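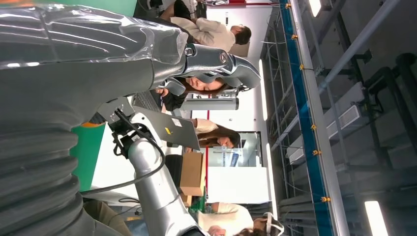 Bench height is the most neglected figure in any shared workroom. Most rooms are fitted with one height throughout, and the people adjust instead. One woman in a light beige top is bent forward, long hair and all; held for nearly 50 minutes, that posture costs more than a set of adjustable legs.
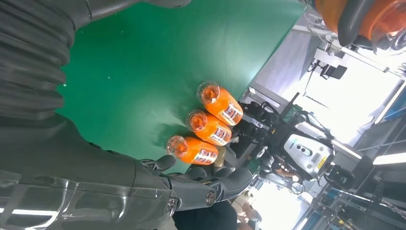

Surface matters too. A smooth green top shows spills well, but bottles laid on their sides near the edge want a raised lip. I would specify five centimeters of height adjustment and a lip on every bench, and cut the storage budget to pay for both.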